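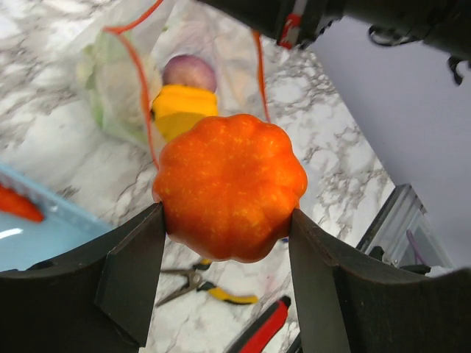
4.2 Delay between the offence and the first report

The police records for Sernham and Koritby hold 2,705 street robberies and attempted robberies for the study period. Each record should give the time of the offence and the time of the first contact with the police. In practice the first of these is often missing, or is entered as a range such as "evening". We kept only the 1,774 records in which both times were given to the minute. The rest are used in section 4.4, where time plays no part.

Of the records kept, 959 were reported within an hour of the offence. The remainder are spread unevenly. There is a rise the next morning, when people who were robbed late at night came to a station counter or rang from work, and a smaller rise after a weekend. Very long delays are rare in both towns and mostly concern attempts in which nothing was taken.

Place made a clear difference. Robberies in car parks were reported sooner than those on footpaths or at bus stops. Victims in car parks were more often with another person, and the call was frequently made by that person or by a passer-by. Where the victim was alone and the phone was among the things taken, the first report came later in both towns. The records do not say how far the victim had to go to find help, so we cannot separate distance from the loss of the phone. 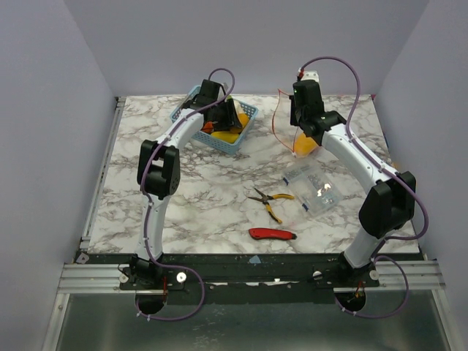

Figure 2. Two white robot arms above a marble-patterned tabletop, the left gripper lowered into a light blue mesh basket.

Injury worked in two directions. Victims with serious injuries came to the notice of the police quickly through the ambulance service. Victims with slight injuries reported no sooner than those with none, and in Koritby they reported a little later. Several of the written statements mention going home first to wash or to tell a family member. The statements are short and were not taken with this question in mind, so we treat them as background only.

Age mattered less than we expected. School pupils are often said to keep quiet about robbery, and the Seltska survey found this among younger teenagers. Our records can only show offences that did reach the police. Within that limit, pupils who were robbed close to school were reported for quickly, usually by a member of staff. Pupils robbed elsewhere were reported for in the evening, usually by a parent.

Cases in which the victim fought back were coded separately, following the scheme in Sitompul. Resistance was recorded whenever the officer's summary mentioned a struggle, a blow or the use of any object. These cases were reported sooner than the others in Sernham, but in Koritby the difference was too small to rely on. Officers in the two towns write their summaries differently, and a brief struggle may go unmentioned in Koritby where it would be noted in Sernham. The comparison between towns should be read with this in mind.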